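Filed under: Short Fiction / Under 500 Words

The Allotment Letter

The letter from Baltach Parish Council was folded in three and had come second class.
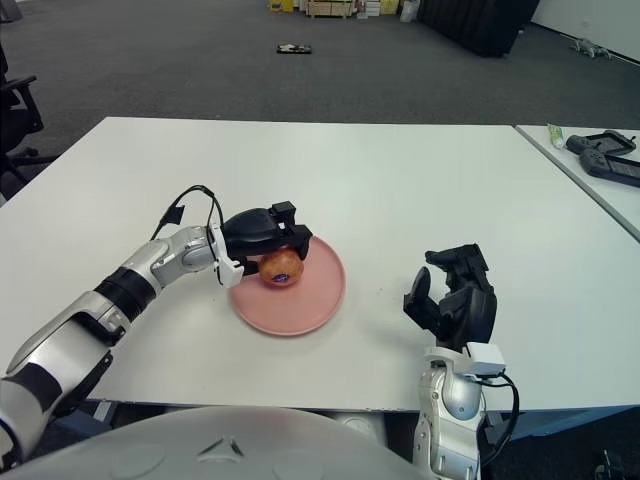 Edgardo Villanueva thought she should ignore it. He said so over the fence before she had read to the end, having had the same letter himself, and he said they sent one every few years and then forgot. Liesl Kuster read it again anyway. Plot 18 would be taken back at the end of March unless the holder, Mr A. Kuster, signed the new form.

Her father had been dead since December.

"They don't know," she said.

"Then don't tell them. Pay the rent in his name. Old Trudell's plot was paid for by his daughter for years."

She went into the shed and sat on the upturned crate. His gloves were on the nail. There was a tin of string ends, too short to use, and a seed catalogue with a page turned down at the leeks. On the inside of the door he had written what he paid for things, in pencil, one under the other. Netting. Slug pellets. Padlock. The last line said peach tree, Gromik's, and no price.

The peach tree was against the south wall. It had never done much. One summer it gave four fruit and the wasps had three of them. He brought the last one to her flat on the bus, wrapped in a sock, and stood in the kitchen in his coat until she ate it. It was hard near the stone and she told him it was lovely.

The waiting list was pinned up by the tap. She had looked at it on the way in. A family called Aliyu was at the top and had been there so long that the ink had gone brown.

"It's 400 pounds' worth of shed, that," said Edgardo. He had come round by the path and was looking in. "They'd have it down in a morning."

"I don't like gardening," Liesl said.

"You've been up here every week."

"I know."

He scratched his neck and looked at the wall, where the buds were showing pink. He said it wanted tying in before the wind got up. She said she wouldn't know how, so he took the tin down from the shelf and they went over together. The bits of string were too short singly but he knotted them in twos and passed them to her, and she tied where he pointed.

When they had finished she spread the form on the water butt and filled it in. Under Name of Holder she crossed out what they had typed and wrote her own. Under Reason for Change she wrote, He died. There was a lot of box left over. She dated it March 29, 2025.

"They might still say no," said Edgardo.

"They might."

She put the form in her coat, locked the shed and walked down to the post box with the key in her hand. Then she walked back up, as she had left the tap running.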